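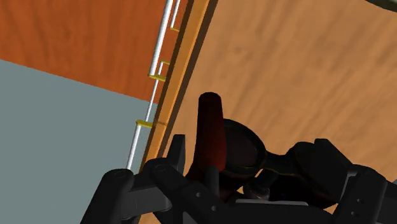 Simulierte Sicht vom Greifer aus, dunkelroter Griff vor dem schwarzen Nachbarobjekt

Forum > Software > Wahrnehmung und Bahnplanung
Thema: Skellau und dicht gestellte Objekte - glaubt ihr die Erfolgsquote?

zevar_k
26 November 2019
Ich teste seit Oktober den Greifplaner Skellau in der Simulation. Im Changelog stehen 100 Prozent kollisionsfreie Anfahrten auf dem internen Testsatz. Das halte ich für Marketing. In der Ansicht oben ist zwischen rotem Griff und schwarzem Teil so wenig Platz, dass die Segmentierung bei mir aus beiden gern ein einziges Objekt macht. Der Planer bekommt dann eine Hülle, die es gar nicht gibt, und meldet trotzdem "gültig". Hat das jemand sauber hinbekommen?

Gediminas Adomaitis
Re: Skellau und dicht gestellte Objekte
Das liegt an deiner Segmentierung. Skellau plant mit dem, was du ihm gibst. Stell den Clusterabstand auf 3 mm und lass die Szene noch mal laufen. Bei mir waren danach von 131 Läufen nur 5 mit falscher Hülle.

zevar_k
Re: Re: Skellau und dicht gestellte Objekte
Mit welchen Objekten? Würfel auf leerem Tisch kann ich auch.
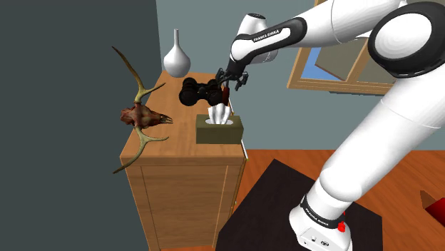 Der Clusterabstand rettet mich nicht, das habe ich längst durch. Mit kleinem Wert zerfallen mir dünne Geometrien, mit großem kleben die Nachbarn zusammen. Schau dir den linken Finger an: Der liegt in dieser Ansicht direkt auf dem Umriss des Fernglases, und unten verdeckt das Taschentuch einen Teil des roten Objekts. Aus einer einzigen Kamera ist das nicht zu trennen, egal was im Parameterfile steht. Und das Geweih links ragt über die Kante hinaus, das wird mit einer konvexen Hülle ein riesiger gesperrter Klotz.

Bevan Tawhiri
Re: Skellau und dicht gestellte Objekte
Ihr habt beide zur Hälfte recht. Konvexe Hüllen sind für so etwas wie das Geweih unbrauchbar, da hilft nur Zerlegung. Aber "aus einer Kamera nicht zu trennen" heißt doch bloß: nimm eine zweite. Von weiter weg sieht man Schraubendreher und Fernglas nebeneinander, und die Finger sind klar vor dem Bett zu erkennen, offen und ohne Objekt dazwischen. Damit würde ich die Masken abgleichen, bevor der Planer überhaupt startet. 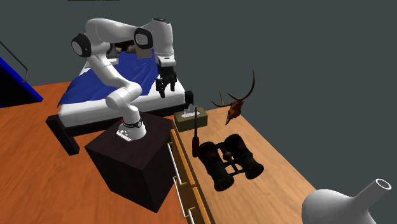 Re: Zweite Ansicht

Gediminas Adomaitis
Auch in der Ansicht überlappt der Schaft noch die Box. Ich bleibe dabei, erst die Parameter. Meine Objekte waren übrigens keine Würfel, es waren Flaschen und Werkzeug.

zevar_k
Flaschen sind konvex, danke. Die zweite Ansicht probiere ich mit Nukidport, damit kann ich die Masken wenigstens zeitgleich mitschneiden. Dass Skellau dann auf den Wert aus dem Changelog kommt, glaube ich erst, wenn ich die Logs sehe. Bevan, hast du eine Config für die Zerlegung?

Bevan Tawhiri
Ja, lade ich heute Abend hoch. Ist für die alte Version, die Pfade musst du anpassen.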